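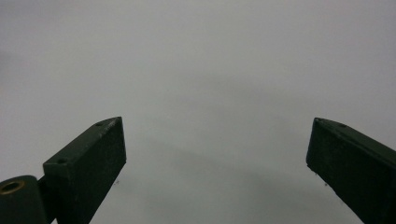 The Lultwood Gripper Club is a student robotics club in Porkandale, founded in June with 20 members. Students share one hand-held gripper, fingers dark green with two small holes along the top of each - scuffed from use.

Main project is the Drondell Task, pick up and place household items.
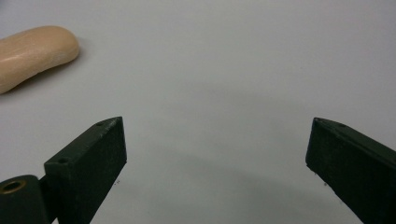
Scoring is out of 60. Starts with the jaws open and clear of the item, soap bar off to the left for instance. Points lost for droping it.

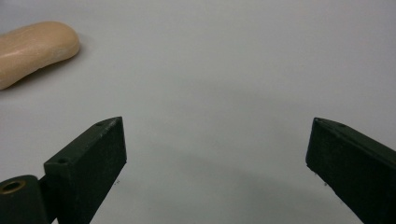
Competition

Lemaire Cup, held yearly, six teams.

Comments

is it open to middle schoolers?

Cup is 19th October this year, page needs updating

soap is the worst one - my kid agrees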